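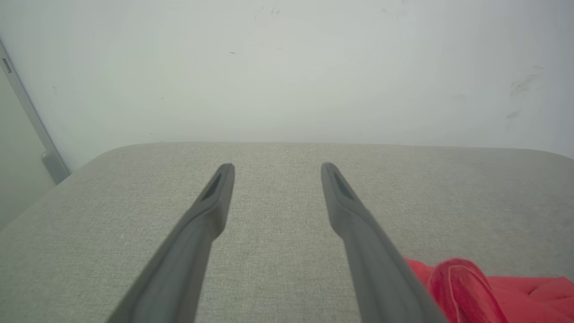
Soft Furnishings Corner: a pale grey seat and the people who sit on it

I have been asked to write this month about the upholstery in the Halliday common room, and I said yes before anyone mentioned that it came with a word limit. The limit is generous. I now know more about woven grey fabric than I ever hoped to, and you are going to know it too.

Some background for those who moved in after June. The old seating in the common room was brown, or had become brown. It arrived with the building and it had a dip at one end that held on to biscuits, biros and, for most of one winter, Halfdan Ingvarsson's reading glasses. When the residents' fund reached a respectable sum we were asked what we would like to spend it on. The vote was close. New seating won, the second bicycle rack lost, and the bicycle rack party has been very gracious about it, apart from the posters.

What we bought is the Skasen, in a colour the shop calls Nular. I would call it grey with a bit of beige in it, or beige that has had some bad news. It cost £467 after £135 came off for taking the one from the shop floor, and I want to record that it was Jeanie Dow who got the money off, by standing next to it in silence until the young man felt he had to say something. Delivery was extra. Delivery to the second floor was extra on top of that.

The fabric has a fine weave with a slight speckle, and I have come round to the speckle. Plain grey shows everything. This shows most things, but you have to be sitting quite close and in a critical frame of mind. Crumbs vanish into it at a distance of one armchair. Tea does not vanish, as we learned on the second evening, and I shall say no more because he did apologise and he did bring cake.

It is also firm. Several of you have mentioned this to me on the stairs. The old one let you in and then declined to let you out, and we had all got used to that, to the point where people timed their visits round the getting up. The Skasen holds you at the surface. Jeanie says it is like sitting on a polite person. I think it will give a little by the autumn, and if it doesn't, there are cushions in the cupboard by the lift, where they have been since the Tetcombe jumble sale, and you are welcome to any that don't smell of the cupboard.

Now to the difficult part, the matter of things left on it.

A good soft seat against a wall is a shelf to some people. I understand the pull of it. You come in with your hands full, there is a wide flat place at a handy height, and down goes the lot. In the past few weeks I have moved a library book, a bag of seed potatoes, a tray of seedlings (wet), one half of a jigsaw and a great many items of clothing. Something bright red has been keeping the corner warm as well. If you are missing something red and made of cloth, please come and be reunited with it. I have not put it in the lost property box, as the lost property box is full of other people's scarves and I would like to spare it that.

And on the subject of red, may I put in a word for keeping strong colours and pale upholstery apart, at least when the strong colours are damp. My sister had a cream settee and a burgundy towel, and what she has now is a settee with a throw over it. We do not have a throw. The throw was £374 in the same shop, and when I read the label out loud Halfdan went and waited in the van.

Looking after it

These are the maker's instructions, boiled down from a leaflet in very small type.

Vacuum it once a fortnight with the brush end. The brush end is in the drawer under the kettle. Please put it back in the drawer under the kettle.

Blot spills with a dry white cloth. Do not rub. I cannot stress this enough, and I say it as a natural rubber.

No bleach, no washing-up liquid, and none of that orange spray that Halfdan swears by, which took the varnish off the piano stool.

Leave the rounded corners alone. They are meant to be like that. Somebody has been trying to plump them square, and the padding will go lumpy if you keep at it.

Shoes off if your feet are going up. Yes, even slippers, given where some of your slippers have been.

The leaflet says the cover can come off for cleaning. Jeanie and I have looked for a zip on three separate occasions and found only more fabric. If anybody has dealt with one of these at home and knows the trick, there is a sherry in it for you.

A few questions that keep coming up

Is there going to be a second one? Not this year. The fund stands at a level I would describe as modest, and the gutters are next.

Can it be moved nearer the window? It has been tried. It made the journey very well and then the door to the balcony wouldn't open, so back it went. I would also point out that it is happiest out of strong sun, as the leaflet says the colour may fade, although into what I can't imagine.

Can the cat from the ground floor sit on it? The cat from the ground floor has not asked. I have spoken to the owners, who are sympathetic but say they don't have much influence.

What happened to the old one? It went to the tip at Tetcombe in two pieces, and the biros went to the school. The biscuits were beyond help. Halfdan kept one of the feet and is making it into a doorstop, so expect to see that at the summer fair, priced optimistically.

The receipt and the guarantee are in the blue folder in the office. The guarantee number ends in 3707 if you ever need to ring the shop, and they are quite nice on the phone once you get past the music. It covers the frame and the stitching for five years. It does not cover "ordinary household use", a phrase I have read several times now, each time with less confidence.

The next turn on the vacuuming rota falls to the top floor. The rota is on the noticeboard, under the bicycle rack posters.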